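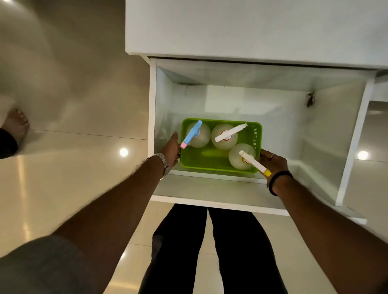

Spray bottles in the shared kitchens

The cleaning cupboards at Engate and Ikham were sorted out this month, and each kitchen now keeps its spray bottles together in one green basket on the floor of the white cupboard. Lift the basket out by its ends, use what you need, and put it back in the same place.

The bottles are told apart by their collars. Yellow is for worktops and tables, red is for sinks and taps. Please don't swap the heads over when you refill — Sihan Xue spent most of a morning matching them up again at Engate.

If a bottle is getting low, leave it out and tell Yufang Cao, who orders the concentrate. One capful makes 2 bottles. Top up with cold water and screw the collar down firmly before it goes back in the basket.

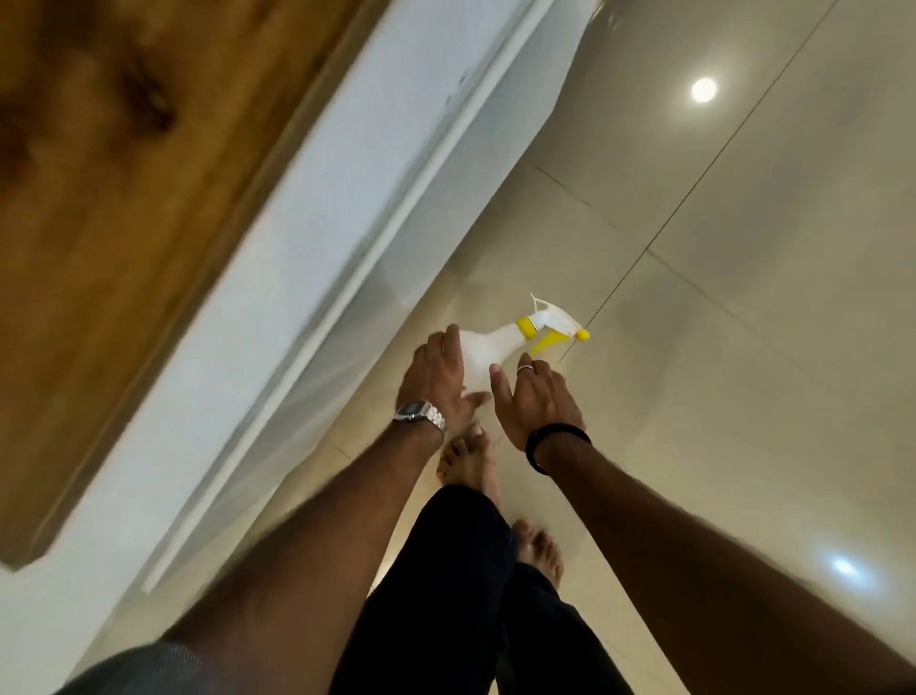

Next cupboard check

Tudor Dobre will go round both buildings on 18 February. Anything without a label will be thrown away, so mark your own bottles before then or take them home.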